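Drotstead公共餐厅Tiltemeo换用新碗和新托盘
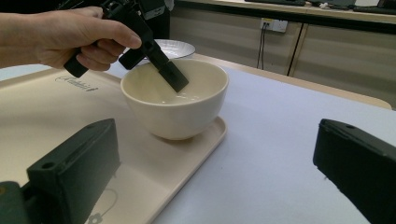

奶白色深碗和米色托盘。

Drotstead的公共餐厅Tiltemeo从本周四起使用新的碗和托盘。餐厅一共准备了119套,每套有一只深碗和一个长方形的托盘。旧的碗和托盘已经从架子上拿下来,放在Ross楼的一层,市民可以在十二月里来领取。

餐厅负责人Helju Pärn在周四上午十一点半打开大门。门口已经有人在等。第一批客人拿到的午饭是豌豆汤和黑麦面包,汤就盛在新的碗里。到下午两点,厨房把豌豆汤卖完了,后面来的客人吃的是胡萝卜汤。

新的碗是奶白色,没有花纹,碗身比较深,碗壁向外面慢慢打开,下面有一圈窄的碗足。Helju Pärn说,选择颜色用的时间比选择形状用的时间更长。供应商Prinum先送来灰色、浅蓝色和奶白色的样品,餐厅把它们放在取餐的地方,请客人轮流使用。客人可以在一张纸上写意见。很多人写的是关于汤的意见,关于碗的意见比较少,但是喜欢奶白色的人最多。

“甜菜汤在灰色的碗里不好看。”Helju Pärn对本报说,“我们每个星期做甜菜汤,所以这个问题对我们很重要。”

托盘是米色的塑料托盘,表面光滑,四周有高起来的边,角是圆的。托盘上印着细细的花体字,还有浅灰色的线条画。这些画的颜色很淡,有几位客人吃完饭、把碗拿开以后才看到。一位带孙女来吃饭的老先生告诉记者,他的孙女把两个托盘放在一起比较,看了很久,面包也忘记吃了。

旧的托盘是深棕色的金属托盘,在餐厅里用了很多年。它们很结实,可是声音很大。Ross楼的大厅屋顶高,墙上没有布,中午人多的时候,托盘放到桌子上的声音在每个角落都能听见。在大厅旁边的阅览室里看报纸的人,为这件事给餐厅写过信。周四中午,记者在阅览室里坐了一会儿,仍然听得到椅子的声音和说话的声音,托盘的声音比以前小了很多。阅览室的工作人员也这样认为,她说下个星期再看,因为周四不是人最多的一天。

Ross楼建成于1822年,最早是一个存放粮食的仓库,后来做过学校和邮局。Tiltemeo搬进来的时候,大厅的木头地板刚刚修好。现在大厅里有11张长桌,靠窗的两张比较矮,给孩子和坐轮椅的客人使用。厨房在大厅的北边,中间有一个取餐的窗口。窗口的台子是按照旧托盘的尺寸做的,所以换托盘以前,大家先要解决台子的问题。

新托盘比旧托盘长一点。在试用的时候,托盘的一边会伸到台子外面,客人转身的时候容易碰到。Drotstead的一位木匠在秋天把台子加宽了,还在前面加了一条矮的木条。木匠在餐厅休息的日子来工作,所以餐厅没有因为这件事停止营业。厨师们要求把放勺子的盒子从台子的左边移到右边,这个要求也做到了。周四中午还有几位老客人习惯去左边找勺子,后来厨房在左边贴了一张纸,上面画了一个箭头。

厨房的工作也有一些变化。以前用的碗比较浅,一勺半的汤就满了,端着走路的时候容易洒出来。新的碗可以装两勺。厨师长在周三晚上和同事一起做了练习,他们用水代替汤,端着托盘从窗口走到最远的桌子,再走回来。练习以后,他们决定每碗还是先盛一勺半,想多吃的客人可以回到窗口再加,不另外收钱。

关于价格,Helju Pärn说,午饭的汤仍然是一碗2欧元,面包包括在里面,十二月和以后的冬天都不会改变。新的碗和托盘用的是餐厅去年省下来的钱,以及在夏天的市集上卖果酱得到的钱。她没有公布合同的总价,只说Prinum给的价格在餐厅的计划以内。餐厅另外留了一小笔钱,准备以后补买打破的碗。

洗碗的房间在厨房后面,那里的架子也重新排过。旧碗可以叠得很高,新碗比较深,叠得太高不容易拿。洗碗的同事把每一叠的高度减少,同时多用了一层架子。托盘洗完以后要竖着放,中间留一点空,让水流下去。负责洗碗的一位同事说,她最关心的是托盘的边,因为水会留在边的里面。第一天她用布把每个托盘都擦了一次,她觉得这样太慢,周五要试试别的放法。

也有人不太满意。住在Ross楼对面的一位女士每个工作日都来吃午饭,她说旧的碗有两个小耳朵,冬天可以用两只手拿着喝汤,现在只能用勺子。她把这个意见写在了门口的本子上。Helju Pärn看到以后,请厨房留下一部分有耳朵的旧碗,放在窗口旁边的架子上,需要的客人可以直接说。那位女士周四当天就用旧碗吃了第二份汤。

另外一位客人问,为什么托盘上要有画。他认为公共餐厅的东西越简单越好。Helju Pärn回答说,没有画的托盘也在Prinum的目录里,可是要等到春天才有货,餐厅不想再等。她自己开始的时候也没有特别注意这些画,现在觉得它们很安静,不影响吃饭。

在大厅里吃饭的还有附近学校的学生。他们每周四由老师带来,坐在靠近门的三张桌子旁边。老师说,以前学生端旧托盘的时候,她要在旁边走来走去,帮助年纪小的孩子。这一次她也站在旁边,有一个男孩在桌子前面停得太快,碗在托盘上滑了一下,碰到边就停住了,汤洒了一点在托盘里面,没有流到地上。男孩自己去拿了纸,把托盘擦干净,然后问厨房可不可以再加一点汤。厨房给他加了。

旧的碗和托盘现在放在Ross楼一层,从楼梯下来往右走就是。它们分成几堆,每一堆前面有一张卡片,写着大小和状态。有小裂口的碗不能再装食物,可以拿去种花或者放钥匙。领取不用付钱,也不用提前登记,每家最多可以拿四件。学校、俱乐部和搬家不久的家庭如果需要更多,请先和餐厅联系。到周四晚上,深棕色的托盘已经少了一半。有一位领托盘的先生说,他要把它们放在温室里,下面接水用;他的邻居拿了两个,准备冬天放在门口,上面放湿的鞋。

Helju Pärn在Tiltemeo工作以前,在一所寄宿学校管理过厨房。她说那时候也换过一次餐具,当时一天之内全部换完,结果新的盘子放不进旧的柜子,晚饭晚了一个多小时。这一次她把准备的时间安排得比较长。样品在春天来,台子在秋天改,碗和托盘到了以后,又在仓库里放了一个多星期,等架子装好才打开箱子。打开箱子的时候,大家发现其中一箱的说明书是别的产品的,后来Prinum把正确的说明书寄了过来。说明书里最重要的一句话现在贴在洗碗的房间里:不要用钢丝刷。

餐厅下一步想换的是水杯。现在的水杯有很多种,高的和矮的放在一起,有些是客人送的。Helju Pärn说这件事不着急,明年再谈。也有客人希望水杯不要换,他们每个人都有自己喜欢的一个,来得早就是为了先拿到它。

Tiltemeo的开放时间不变。周一到周五,上午十一点半开门,下午三点关门,最后取餐的时间是下午两点半。周五的汤是鱼汤,不吃鱼的客人可以选择南瓜汤。年底休息的日期会贴在大门上,餐厅也会在窗口发一张小的日历。领取旧餐具的时间和餐厅的开放时间一样,东西领完就结束。

对新的碗和托盘有意见的客人,可以写在门口的本子上,也可以直接告诉厨房。餐厅会在每周一早上读本子里的意见,回答写在同一页的下面。周四关门的时候,本子上已经有两页新的文字,其中有一条是孩子写的,他希望碗再大一点,并且希望每天都有煎饼。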